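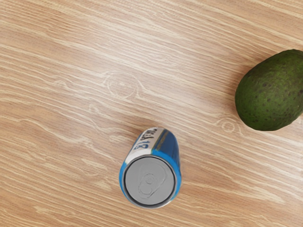 Blue can and avocado on the simulated tabletop.

Camera placement before gripper choice

Since April I have been comparing two finger sets for the Prasix controller, all of it in simulation. Gwilym Rowlands of Furirine supplied the contact settings, and the test plan is my own. Each finger set receives 24 attempts per object, and an attempt is stopped at 30 seconds.

The close view from overhead is well suited to reading the rim and pull tab of a can. It is less helpful for judging how far the fingers have come down. For that purpose I rely on a wider view, which takes in the arm, the produce and the basket together.

The lime has required the most attention. It is round, and a small error in approach - 7 millimeters in my notes - is enough to spoil the attempt. The black finger is shown here lowered beside it, with the lime still on the table.
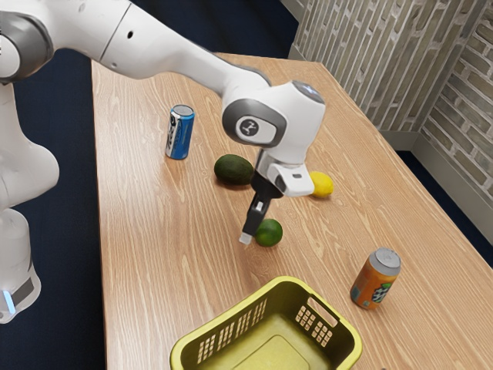 Next round of tests

The Drasero fingers will be run next, with the same objects and the same time limit. Results will be posted by object.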